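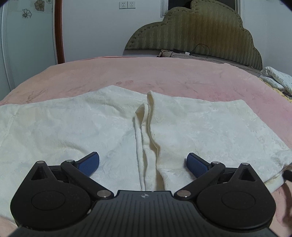
How long should I wait before painting over new plaster?
Leave it until the whole wall has turned an even pale pink with no dark patches. In a heated house with the windows open a little each day, that is usually a few weeks, and longer on an outside wall or in a north-facing room. Don't put a heater up against it to hurry it along. It will crack.

What is a mist coat and do I need one?
It is the first coat, thinned with water so that it soaks in. Bare plaster needs one. Use a cheap matt emulsion with no vinyl in it and let it down with clean water until it is about as thick as milk. It will drip, so cover the floor and wear old clothes. The finish will look patchy and that is fine.

Can I use leftover ceiling paint for the mist coat?
If it is a plain matt emulsion, yes. Check the tin first, as some ceiling paints are sold as wipeable and those sit on the surface and peel off later. We did the back bedroom at Plakdale with the remains of three old tins mixed together in a bucket and it has held up well.

There is wallpaper under the paint. Should I strip it?
If it is stuck down firmly everywhere, you can paint over it again. If any seam lifts when you run a fingernail along it, strip the lot. Score it lightly, soak it with warm water and a drop of washing-up liquid, wait, then soak it again. Most people start scraping too early and gouge the wall.

I rent a steamer and the plaster is coming away with the paper. What now?
Stop steaming that spot. Old plaster that has already parted from the wall will come off whatever you do, but holding the plate in one place makes it worse. Tap around the hole with your knuckles to find where it sounds solid, cut back to there and fill in layers. Anything bigger than a dinner plate is a job for a plasterer, in my opinion.

Which filler do you use?
Ready-mixed for nail holes and hairline cracks, powder for everything else. Powder sets harder and shrinks less. Fill deep holes in 2 goes and let the first dry fully — overnight if the room is cold.

Do I have to sand between coats?
On walls, only if you can feel bits in the paint. On woodwork, every time. A quick rub with fine paper and a wipe with a damp cloth takes ten minutes a door and makes more difference than the brand of gloss.

How much paint will I need?
Measure the length of each wall, multiply by the height and add them up. Don't bother taking off the door and window unless they are very large. Divide by the coverage on the tin and double it for two coats. Then buy slightly more, all from the same batch, and write the batch number inside a cupboard door.

What did your whole house cost to decorate?
Just over 2,000 for materials, of which 1,033 went on paint and primer. That covers three bedrooms, the hall, stairs and landing, and the living room. It doesn't include the plastering, which Meinrad Wallner did for us, or the scaffold board and trestles we borrowed.

How do I reach the top of the stairwell?
Not with a stepladder balanced on a stair. Hire a proper stair platform for a weekend. For the cutting in at the very top I used a small brush taped to a pole, and it took me most of a Saturday.

The old skirting has thick, chipped gloss on it. Strip or paint over?
Houses of any age may have lead in the old paint, so use a test kit before you sand anything. If it is clear, sand the chips to a soft edge, fill the worst of them, then undercoat and gloss. If it shows lead, don't dry sand. Use a chemical stripper, or replace the skirting. Bhupendra Agarwal wrote in to say he replaced all of his and wished he had done so at the start.

Can I wash brushes out in the sink?
Emulsion brushes, yes, once you have scraped as much paint as you can back into the tin. For gloss, use white spirit in a jar, let it settle and pour off the clear part to use again. The sludge goes to the tip.

Can I send you a question?
Please do, using the form on the contact page. I read them all but it can take me a week or so to reply.

Last updated Jul 2, 2023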